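# Finding out when the fingers are closed

September 14, 2025

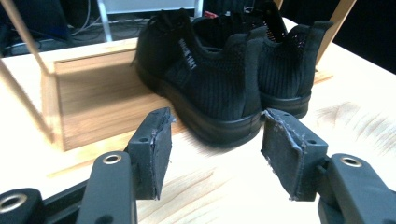 *Black shoes, black pads. View from the gripper camera, fingers open.*

I spent most of July on a piece of code that outputs a single number per video frame: how far apart the two fingers are. The policy needs it as an input and also has to predict it, so if the number is bad, everything trained on it is bad too.

The hand-held gripper has no encoder. The width has to come out of the picture. Our first version did this by thresholding. The pads are black, most of our tables are light, so you take the dark regions in the lower half, keep the largest on each side, and measure the distance between the inner edges. It took an afternoon to write and it worked well on cups, blocks and the lid of a lunch box.

Then we started on shoes. A black sneaker behind the right pad joins up with the pad into one dark region, and the inner edge jumps to wherever the shoe ends. In the log this looks like the gripper snapping half shut and open again between two frames. Out of 348 shoe episodes, 52 had at least one jump like that. The filter I had in place was a median over a few frames, which hid the short jumps and kept the long ones. That was worse than no filter, as the long ones looked like real grasps.

Vibeke Thygesen suggested tracking the brass-colored grommets on the linkage arms. They are round, they have a color that almost nothing else on the table has, and they move with the finger. I fit an ellipse to each one and look up the width from a calibration table. Light wood can get through the color check, so there is also a size check and a limit on where in the picture each ring can be.

I did try to use the pads as a second measurement. The foam on ours is torn along the edges and the outline changes as it wears. A template cut from new pads matched poorly, and I didn't want to recut it every time somebody replaced the foam. The pads are out of the code now. The small screw holes in the brackets looked promising for a while, but they are dark on dark and I lost them whenever the exposure dropped.

The tracker runs in Kolesix, our labeling tool, as a step before export. It does 3 things:

- finds the ring on each arm and rejects anything of the wrong size
- converts ring positions to a width in millimeters
- marks the frame as unknown if either ring is missing

The last one took some arguing. Rafia Talpur maintains the loader on the training side, and she wanted a number in every frame. We settled on interpolating gaps of up to three frames and cutting the episode at anything longer. Her loader now reads the unknown flag and refuses files that don't have it, so old exports fail right away.

After reprocessing the shoe set, none of the 52 bad episodes has a jump. A few of them got split in two by the gap rule. I can live with that.

Calibration is still manual. You close the fingers, open them all the way, and step through the positions in between with spacers. I'd like to get it down to closed and open only, with a curve fitted from the linkage geometry. The math is simple but my first try was off near the closed end, where it matters most. I suspect the foam: closed means pad against pad, and worn foam squeezes down further than new foam.

Next I have to move the ring search off the full image and onto a crop, so it can run live on the arm too.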